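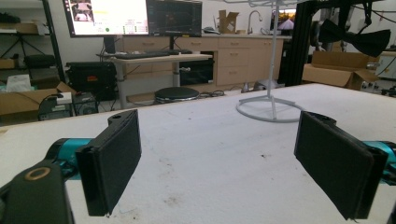
Most shops wipe down the gripper last, after the floor and the bench, and I think that order is backwards. At Sotevby we ran a cell for 2,073 cycles before anyone looked at the pads, and by then they had started dropping parts. The usual answer is a new calibration. Mine is to open the fingers all the way with nothing between them, as they are here, and check each black pad for wear and angle. The table should come next. Smudges and stains like the ones on this white top can end up on the pads, and a dirty pad slips. We now do both every 400 cycles. It takes 3 minutes, and I would put it ahead of any software update.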